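3.2 Gathering demonstrations in simulation

All demonstrations used to train Serow were gathered in the Skemadach kitchen set, which runs in simulation. The operator wears a headset and a pair of tracked gloves, and the motion of each hand is passed to one of two simulated arms with multi-fingered hands. Two operators did the work, Forough Talebi and Dario Amato, both of whom had used the gloves in an earlier study. Gathering started in February and the set was frozen on 3/5/19. Nothing was added to it after that date.

Each episode begins from a saved counter layout. The layout fixes which items are present and roughly where they lie, and a small random shift is then applied to each item before the operator takes over. We kept a saucepan on the counter in the breakfast layouts even when the task did not call for it, as early versions of the policy had learned to treat any object within reach as a target. Food items were placed on plates and placemats. The operator was given the task as a short line of text and was free to choose which hand to use.

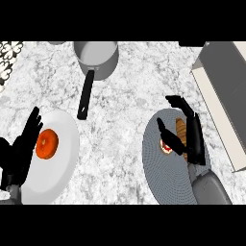 Figure 2. View of the counter with both arms, breakfast layout.

Joint positions for both arms and both hands were logged at every control step, along with the view given to the policy. We did not log contact forces. The hand model in this version of the simulator gives forces that jump sharply when a finger meets a thin object such as a slice of bread, and a policy trained on them in a pilot run did worse than one trained without.

In total the operators recorded 388 episodes across 15 layouts. We dropped an episode if an item left the counter, if the glove tracking was lost for more than four control steps in a row, or if the operator marked it as a mistake. This left 172 episodes. Most of the dropped ones were lost to tracking faults, which tended to occur when the operator turned one hand palm up close to the other. We did not try to repair these by filling in the missing steps.

The kept episodes were cut at the start and end to remove periods in which neither arm moved. Pauses in the middle were left in. Talebi tended to stop with the fingers open before closing them on an item, while Amato approached and closed in one motion, and we wanted the policy to see both habits. The effect of training on each operator's episodes alone is reported in Section 5.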